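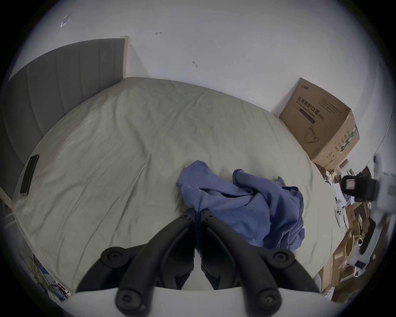 Our Medve fitted sheet is the one we keep at home ourselves, and we've grown terribly fond of it. The elastic runs all the way round and takes mattresses up to 25 cm deep, and the soft grey-green goes very nicely with a bit of blue. Wash at 60, and do expect a few wrinkles if you skip the iron (we always do!).
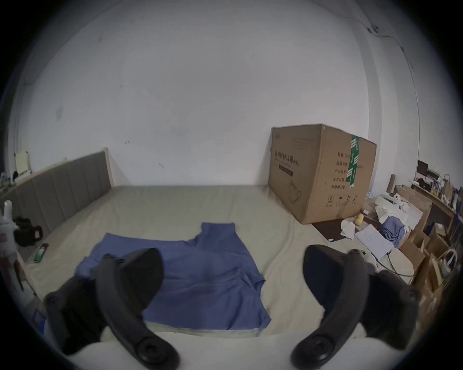
Bralmont pillowcases come in packs of 2. They suit most bedrooms, and look lovely against a grey upholstered headboard with upright channels.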